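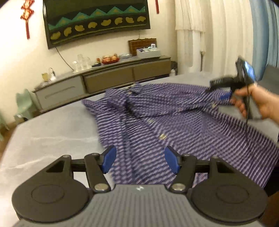

A striped button-up shirt laid out on a light grey table.

Preparing Garments for the Reltetdale Clothing Exchange

Residents who wish to place shirts, blouses and light jackets in the exchange are asked to prepare them as set out on this page. Items that arrive unprepared will be returned to the donor.

Washing

Wash each garment according to its care label. Where the label has faded, a cold wash on a gentle cycle is suitable for most cotton and cotton blends. Do not use fabric softener, as a number of our members are sensitive to fragrance. Line drying is preferred - tumble drying is acceptable if the label permits it.

Checking

Empty all pockets. Look over the collar, cuffs and underarms in daylight, as marks in these areas are easily missed under indoor lighting. Loose buttons should be resewn with matching thread. A shirt may be accepted with one button missing, provided a replacement is pinned inside the placket.

Pressing and folding

Press the collar first, then the yoke, cuffs, sleeves and body. Fasten the top button and every second button below it. Place the shirt face down, fold each side toward the centre of the back, lay the sleeves flat along the folds, and bring the hem up to the collar in two turns.

Labelling

Attach a paper tag showing the size and fibre content. Tags may be collected from the front counter at the Fjeld Building. Safety pins should be passed through the care label only - never through the body of the garment.

Drop-off

Garments are received between 9 am and 3 pm. Each household may bring up to eight items per visit. Larger quantities, including deceased estates, must be arranged beforehand with the exchange coordinator, Gudrun Björklund.

Winter coats are not accepted until May.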